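Dish Duty at Wilport: a small gallery
16th December

I've worked in the Wilport kitchen for more than 5 years, and for most of that time the end of a shift meant sleeves up and a sore back. These days we share the putting-away with an arm we call Buda (Trilok Sisodia named it, don't ask me why), and a bunch of you wanted to see what that's like, so here goes!
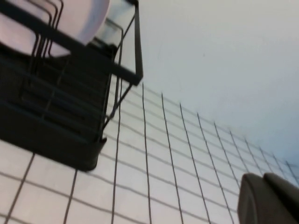
I used to do the plates last, when I was already tired and thinking about the bus. Now I do the washing and Buda takes the racking, and I get to talk to people again. Marisol Tello was dead against it at first – she figured it meant fewer hours for all of us. Her hours are the same, but she spends two of them a week teaching the thing where stuff goes, and she got a raise for it, which she'll happily tell you about.

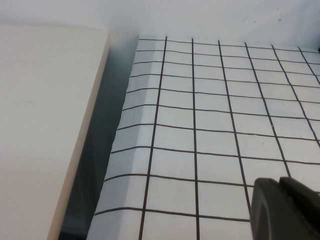
Marisol's training sessions are slow going. She'll run 70 tries on one job, write down what went wrong, and then start over after lunch. I thought I'd hate having to keep things tidy for a machine, and some days I still do. The grid sheet is my pet peeve: see how the left side bends down over into the gap by that cream-colored board? I keep wanting to smooth it flat, and I've been told (twice!) to leave it alone until January, when Trilok is back and we all sit down to talk about the new shift plan.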